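Workshop notebook, Navigation Group
12 June 2019
Entry: outdoor demonstration of the Pivside unit, Citilow open day

The unit was taken out of the workshop at the start of the morning session and driven to the path loop for the public demonstration. Software was the Hirnum build frozen in April. No parameters were changed on the day, in keeping with the standing rule for visits.

Visitors were received in 7 groups, 174 persons in all according to the front desk. Each group was given a short briefing on the path-following task and then walked behind the unit at the agreed distance. The gravel section was used for every run. The grass section was withdrawn from the program, as the wheel guards ordered from Lecomte have not been delivered.

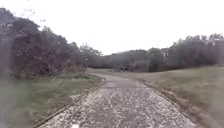 Speed was held to the lower setting throughout. The edge detector relies on the low border strips on either side of the path, and where bare soil meets the gravel on the right the confidence value fell on several runs. The planner slowed the unit as designed. Operators are reminded that this is expected behaviour and should be explained to visitors as such, without recourse to the stop button.

The log for the day holds 3,044 path segments. The first 1,000 have been copied to the shared drive under the usual heading; the remainder will follow once the transfer disk is returned. Colleagues wishing to review the bend should begin with the second group, where the overcast light gave an even exposure.

Questions from visitors concerned battery life, behaviour in rain and whether the unit would be used in public parks. On the last point the approved wording was given.

Matters outstanding:
Left drive motor audible at low speed. To be inspected before the next outing.
Spare radio did not hold its charge. Labelled and set aside.
Briefing cards to be reprinted in larger type.
Request to Lecomte for a firm delivery date, second reminder.

Unit returned to its bay, cleaned and placed on charge at the close of the afternoon session.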